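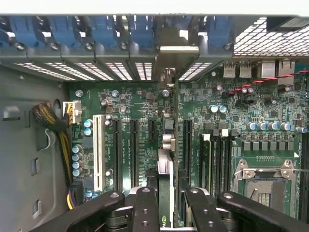 The refurbishment hall at Flestisdale has moved the first stage of workstation strip-down to robotic handling on one of its two lines. Staff on that line now receive each chassis after the arm has finished with it, and take over the work which still calls for a trained hand. Expansion cards are the main subject of the present stage. Each is held at the rear panel by a blue latch with its own small screw, and the long slots stand close to one another, so the gripper must come down between cards, capacitors and cabling with little room to spare. Memory and processors remain with the bench technicians until further notice.

The line handled 3,926 machines in the year to September, all of them by hand. Technicians reported sore wrists and thumbs more often than any other complaint, and the decision to proceed was taken largely on that basis. No posts have been removed. The 76 members of staff at Flestisdale and Lanlow keep their present grades, and those who move to the supervising role will receive the technical allowance from the first day of training.

Training is arranged by Iona Paterson at the Lanlow office and takes about 90 hours, all within paid time. It covers safe entry to the cell, the release of a stalled gripper, and the inspection of boards before they pass to testing. Colleagues who would prefer to remain at the bench may do so, and should tell their line manager in writing by 20/03/2020.

Rotation between the cell and the benches will be weekly. The break pattern is unchanged. Ear protection is to be worn inside the yellow line at all times, including during cleaning.

A decision on the Vandstead site will follow once the first 100 shifts at Flestisdale have been reviewed with staff representatives.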